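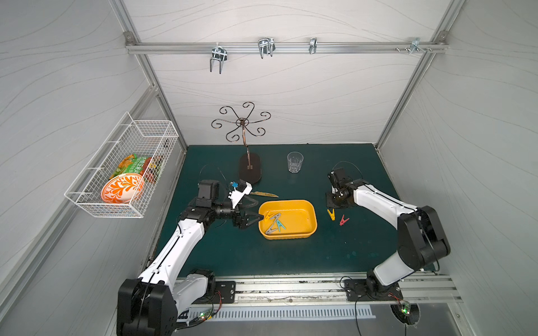

The Prumton Single-Wicket is a one-a-side cricket competition held each June at Prumton, in which players compete as individuals instead of in teams. It is often described as the oldest event of its kind still being played, a claim that rests on very little. The competition has its own rules, its own trophy (the Dewulf Cup) and a reputation among local clubs for long afternoons and disputed catches.

Format

Each match is played between two people. One bats while the other bowls, and the fielding is done by a shared group of players who have either been knocked out already or are waiting for their own tie. An innings lasts four overs or until the batter is out, after which the two swap over. The higher score wins. If the scores are level, each player faces one more over, and if they are still level the tie goes to whoever hit more boundaries.

The draw is a straight knockout. Entries have been capped at 32 for as long as the present rules have been in print, although in several years the field has fallen well short of that and the first round has been padded out with byes. Critics of the format point out that a player given a bye in a small field can reach the semi-final after a single win, and that the published list of past semi-finalists should be read with this in mind.

Batters lose five runs for hitting the ball over the pavilion. The penalty is usually explained as a way of protecting the roof tiles, but the version of the rules pinned up in the pavilion calls it "an encouragement to play straight". Both accounts may have been made up afterwards.

Claimed origins

The usual story is that the competition began as a wager between two farmers over a load of hay, one of whom had boasted that he could bat until dark without being bowled. It appears in the club's own booklet, in at least two newspaper features and on the back of the scorecard. None of them gives a source. No scorebook from the supposed first match has been found, and the farmers have different names in different tellings.

The earliest firm evidence is a printed fixture card listing "single wicket, members only" after an ordinary Sunday game. The card carries no year. Supporters of an early date point to the style of the lettering, which is weak evidence, as small printers often kept the same type in use for decades. It also says nothing to link that match with the modern knockout. Single-wicket games were common at many clubs, and one appearing on a fixture card proves only that the members liked a bet or had time to fill before tea.

Heike Janssen, whose short study of village knockouts is the only detailed work on the subject, argues that the competition as now played was put together from scratch by a later generation of members who wanted something to fill a gap in the calendar. She finds no run of results that would support the claim of unbroken play, and notes that the numbering of the event jumped by 23 between one programme and the next with no explanation. The club has said that the missing editions were "played but not recorded". Janssen's reply was that this could be said of any match at all.

Her study has its own weak points. It relies heavily on programmes held in private hands, and she did not have access to the club's minute books, which were said to be in storage at the time.

The Dewulf Cup

The winner receives the Dewulf Cup, a two-handled trophy named after the family believed to have given it. It is described in the club booklet as solid silver. A valuation carried out for insurance put it at 400 pounds, a figure that is hard to square with that description – solid silver of that size would be expected to fetch a good deal more. Later editions of the booklet say simply "silver".

Winners' names are engraved on the base. The early names are all in the same hand and appear to have been cut at the same time, so they cannot be treated as a record made year by year. From the second band onwards the lettering varies and can generally be trusted.

Records

The highest individual total in a single innings is usually given as 200, made by a visiting player called Hotov. This can be dismissed. Four overs contain 24 legal balls, and even a six from every one of them would produce 144, so the score would need a very large number of wides and no-balls. The likeliest explanation is that the figure is Hotov's total for the whole day, added up over several rounds. It is still printed in the programme.

The largest crowd is claimed as 502. This is a more believable number, and its exactness has been taken as a sign that tickets were counted at the gate. There was no charge for entry in the year in question, however, and it is not clear what could have been counted. The local paper's report of the same afternoon says only that the ground was "comfortably full".

Sponsorship and later changes

For a short time the competition carried the name of Saltudach, a roofing supplier, and was listed as the Saltudach Single-Wicket. The link is sometimes given as the true reason for the pavilion penalty, but the rule appears in programmes printed before the sponsor was involved. The name was dropped when the agreement ended and is now rarely used.

A women's draw was added later and is played on the same afternoon under the same rules. There have been proposals to merge the two draws, and to cut the innings to three overs so that the final can be finished in decent light. The final is due to begin at 6 pm and seldom does.

Standing

The competition has no official status and results do not count towards any league or county averages. Claims that it has served as a proving ground for county players are repeated in most write-ups. The booklet names no such player, and of the names on the trophy none has so far been matched with a first-class career.

See also

Single-wicket cricket
Village cricket
Knockout tournament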